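I spent most of August in the Castcombe archive, reading town council minutes from the war years, and I'm still cross about page 100. It's been cut out with a blade.
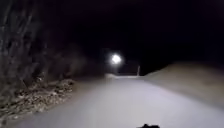 Tapia wrote back to my last letter that a missing page proves nothing, and that towns lose paper all the time. Fair enough! But 25 families were put out of Clusholm that spring – and the minutes skip straight to drains. 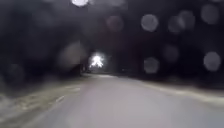

What I'd like to see

A plaque with the names on it, for a start. The council has offered four lines of text and the word "departed," and I can't live with that word.
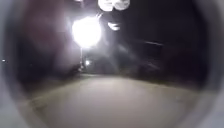
They were forced out, and the plaque should say so. Write to the council before they vote.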